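May 6, 2020

Project report, Packaging & Shelf Color, group of 2 (Idrisa Mushi + Colin Marsden)

Final version. Sorry for the formating, the template kept eating our headings.

## What we wanted to find out

Short version: does blue packaging get lost next to other blue packaging. Everybody in class picked food labels and did the nutrition side. We did color. Idrisa's idea, came from the corner store near her place where the snack shelf has a whole blue stretch and she kept grabbing the wrong thing.

Two questions:

1. If a snack package stands in front of another blue package, what do people use to tell them apart? Shape, logo, lettering, shade of blue?
2. Does it help if you can't read the writing?

Second one came later, after we'd already started. Colin reads no Chinese, Idrisa reads none either, so for us any character on a pack is just a shape. That ended up being more useful than the first question.

## How we did it

Started in March with store visits. Then those stopped and we had to move everything to pictures and packages we already had. So the plan changed halfway, see Problems.

- collected packages, mostly blue, a few others for comparison
- made our own dummy packs with made up brand names (Flutico for chips, Dastivetti for cookies) so people couldn't know them already
- put packs in pairs, one partly covering the other
- asked classmates and family over video which one they noticed first and why
- wrote down the words they used, not just the answer

We had a poster budget of 1,000 in print credits from the department and used almost none of it. No poster session.

## The blue on blue pair

This is the pair that got the most talk so it gets its own section. A tall snack pack up front, glossy turquoise. It narrows as it goes down. Second one directly behind, rounded, royal blue at the top and lighter blue below. On paper that should be the worst case, blue on blue on more blue.

People still split them fast. Most said "the round thing" first, meaning the dark emblem, before they said anything about blue. A few went straight for the white label.

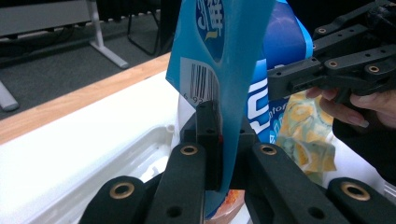 *Fig. 1. Turquoise snack pack with the dark blue emblem, second blue container partly hidden behind it.*

Our notes on it:

**Emblem.** One white character on a darker blue circle, with a small gold flourish. It's blue on blue as well, but the circle has an edge and the white sits in the middle of it. Colin thinks the gold does more than its size should allow. Idrisa isn't convinced. We left it open.

**Barcode label.** Didn't plan to look at this at all. But a white patch with black bars is the strongest contrast on the front pack from this side, and people's eyes went to it. Designers can't really drop it, so where it goes matters. Bars are at a bit of an angle too.

**Lettering behind.** Container in back has big white block letters running vertically, partly covered, and smaller white text where we could get "ntor" and no more. Everybody tried to guess the word. So half a word holds attention longer than we thought, and it pulls you to the pack you weren't supposed to look at.

**Gloss.** The surface is shiny and slightly wrinkled. Several people said it "looked like candy" or "looked like chips" from the shine only. Our paper dummies never got that reaction, not once. Flutico pack looked like an envelope.

**Orange and red.** Small patch of printing near the bottom edge. Two people mentioned it. Warm color, tiny area, still got picked up.

## Compared with the dummies

We redid the Flutico dummy after this. First version was flat blue with the name in light blue. Bad. Second version got a dark circle and a white letter in it, which we basically copied from the idea above, and people found it quicker. Dastivetti stayed plain as the control.

Also tried one with the name Drullatano, long name, running vertically like the lettering in the back container. Hard to read but people remembered it. Not sure if thats the name or the direction. Should have tested those seperately.

## Problems

- Few people, all of them know us. Not a real sample.
- Video calls change color. Colin's laptop shows turquoise almost green.
- Dummies were paper, real packs are plastic. Not a fair comparison.
- Our form had no box for "the label", we had to write it in the margin.

## What we'd say

Shade of blue matters less than we expected. A closed shape with something white inside did most of the work. Not being able to read it didn't stop anyone.

If we had another semester: same test with real plastic film, and the barcode moved to different spots.

Raw answers are in the shared folder, file 2. Report limit was 1,000 words so the interview quotes are only in there.

Colin did the dummies and the calls, Idrisa the notes and most of this text.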